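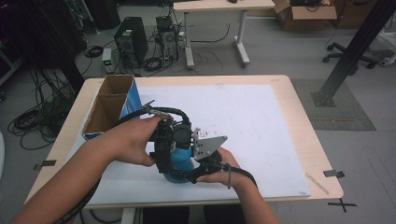

3.2 Table layout and packing materials

All packing trials were carried out at a single table in the Tuvham room. The tabletop is pale and wood-toned, and for every trial most of it was covered with a large white sheet. Items were placed on the sheet and packed into an open cardboard box standing at the left. The sheet was kept in use between trials and was not cleaned unless a mark could be mistaken for an item outline.

Figure 2. Work table with the white covering, the two-compartment cardboard box at the left and a blue plastic bottle. Black tape is visible at the left and right edges of the table and, as an X, on the floor near the front right corner.

Box position was the main source of variation in our pilot. When the box drifted toward the middle of the table, packers had less room to lay items down and began to stack them. For the main study the box was therefore returned to the back left before each trial, close to the corner of the sheet. Its flaps were left folded upward. We tried taping them down along the sides, but the tape lifted after repeated use and items caught on the loose ends.

The box has two compartments. Packers were told that bottles go in one and all other goods in the other, and the assignment was switched halfway through each session. Boxes were supplied by Entwistle and replaced when a wall had creased enough to lean inward.

Items came from two household sets, Zovow and Zavico. The Zovow set holds bottles and tubs with rounded bodies, which tend to roll if laid on their sides. The Zavico set holds flat cartons and pouches. Each trial used items from one set only.

3.3 Trials and exclusions

We recorded 1,336 trials, of which 914 used the Zovow set. The remaining 422 used the Zavico set. A trial began when the first item was touched and ended when both hands were clear of the box. Trials in which an item fell to the floor were kept, and the drop was noted in the log.

We left out 302 trials from the timing analysis. Most of these had a wrong item list, and the rest were from a Wednesday session in which the compartment assignment was not switched. They remain in the placement analysis described in Section 4, where the order of packing is not used.

Placement was scored after each trial by looking into the box from above. An item counted as placed if it was fully inside its assigned compartment. An item resting on the divider was scored as misplaced, even if it would have settled once the box was moved.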